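Macario Becerra
A thread on the grasp segmenter, part one of however many it takes 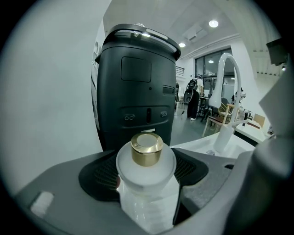
Drestix Manipulation Software Group · Perception and Tooling

Good morning, everybody. I promised Jovita I would finally write down what we've been doing to the grasp segmenter, and I've got a big mug of coffee and no meetings until noon on Monday, so settle in, this one is going to wander a bit.

For those who are new: Celine is our little pipeline that takes a long wrist-view recording and chops it into pieces (approach, grasp, carry, release) so the policy people don't have to sit there scrubbing through video by hand. It does that from two signals, the gripper width and the wrist pose, and for a long time those two were plenty.

Then we got to bottles. Frosted glass, ribbed sides, shiny gold cap, all the things a bathroom shelf is full of and a depth estimate hates! The body scatters light, the ribs throw little highlights, and the cap is basically a mirror wrapped into a cylinder.

The width signal by itself is fine on these. Fingers close, the number drops, the number goes flat, and Celine says "grasp." Lovely. The trouble is the pose. Our visual tracker was picking up features on the cap reflections, and those reflections slide when the wrist turns, so the tracker believed the hand was drifting when it wasn't.

You'd see it in the plots as a slow lean, a couple of centimeters over a carry, and then a snap back at the release when the tracker found the walls again. Iraís named it "the sigh" and the name has stuck so hard that it's now in the code comments. Sorry to whoever inherits that.

First thing I tried was the lazy fix, a fixed mask over the bottom center of the image where the held object usually sits. It helped! It also threw away good countertop features on every small object, and with a tall bottle the cap still poked out over the top of the mask and carried on misbehaving.

Second try, and this is Fulgencio's idea so please send him the compliments: wait for the width to go flat, then look for features that stay put relative to the gripper while the background moves. Anything riding along with the hand belongs to the held object or the gripper itself, so it gets dropped from tracking until release. The mask grows to fit whatever you're holding.

The gripper pads and fingers come out in that same mask for free, by the way, which let me delete a hand-drawn polygon file I have disliked for longer than I care to say. Very satisfying commit.

Reflections needed one more rule. A highlight on a cap doesn't quite move with the hand and doesn't quite move with the room either, so it lands in between and both tests let it through. We now give every feature a vote over a short window, and if it can't make up its mind it sits out. We use 900 features per image at most, and losing the undecided ones hasn't hurt.

I reran 3,000 clips over the weekend on the old desktop under my desk (the office was nice and warm when I came in). The sigh is gone from the bottle carries I've plotted so far. I still want Guadalupe to go over the segment boundaries by eye before I call it done, because she catches things that I read straight past.

Known leftovers, so you don't file them again. Big matte objects close behind the held one, like a rounded black casing with a handle on top, can still lose us some features when they fill the middle of the view. Plain white walls give the tracker very little to hold on to. And a wide fisheye view squashes everything useful near the rim, where our weights are still too generous.

Somebody asked last time why we don't simply run a big learned segmentation model on every image. We might! Fulgencio has a branch with one in it. It's slower, and I like being able to open a plot and see which feature voted which way when a clip goes wrong. Let's compare the two properly in July when he's back at his desk.

If you want to try it, pull the latest Celine, turn on held_object_mask and leave vote_window at 3. Setting it to 2 works on slow carries and gets jumpy on fast wrist turns. Old segment files still load, but you'll need to rebuild the pose cache, so start that before lunch.

Part two will be about the release detector, which has its own opinions about objects that get set down and then nudged. Jovita has the first draft of that one and it's much shorter than mine. Questions are welcome in the replies, I'll be around this afternoon.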